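Chapter 7
The Last Pair of Hands

I spent a summer at Vorklow, an optical workshop in Stondbridge, just as the new line was going in. Before that June, 12 people edged lenses, fitted them and packed them. Afterwards a machine called the Kosteo did the edging and most of the fitting, and everybody wanted to know (me included!) what would be left for the rest of us.

Quite a lot, as I found out, though it was a different sort of lot. Assunta Pellegrini had cut lenses for years and was moved to final check, where you take each pair out of its case, hold it up by the rims and look.

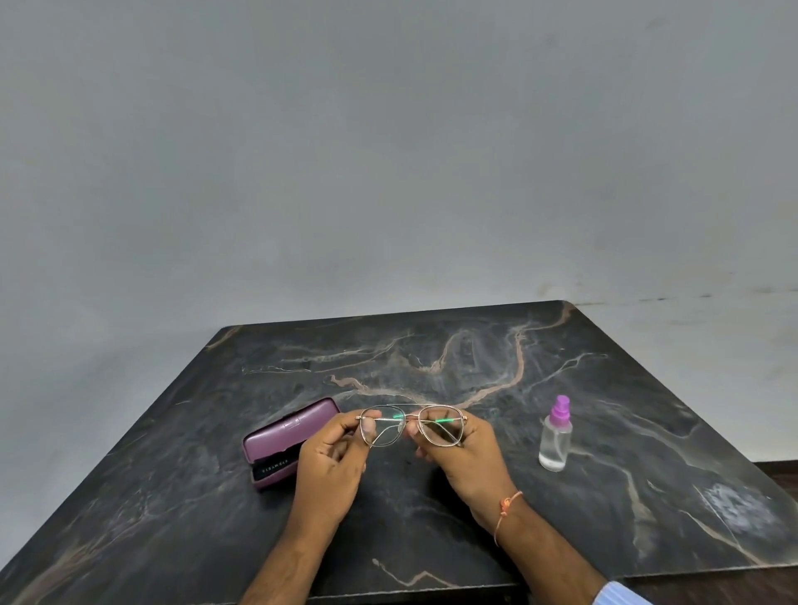

She hated it at first. Cutting had a rhythm she'd set herself, and now the line set it for her – 279 pairs on a busy day, with a screen telling her how far behind she was. I'd have hated it too. Her supervisor, Nestor Calimlim, thought the machine had made her day easier, and in the plain sense of lifting and grinding it had. But they were talking about two different things, and we'll come back to both of them when we get to job design.

The wiping stayed with people as well. Vorklow did price up a cleaning unit, but thin metal frames come in so many shapes that the firm stuck with a spray bottle, a small cloth and somebody's thumb.

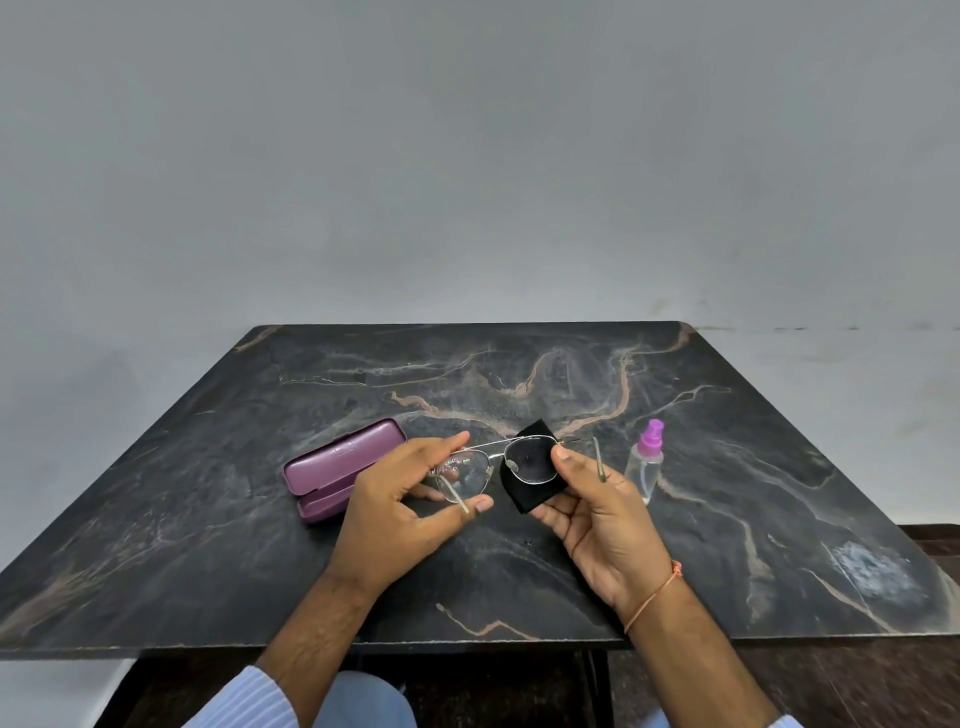 What this chapter covers

We'll start with how a firm picks which tasks to hand over, then look at pace, pay and training. Keep Assunta in mind as you read, and jot down any job you've had where a machine decided how fast you went.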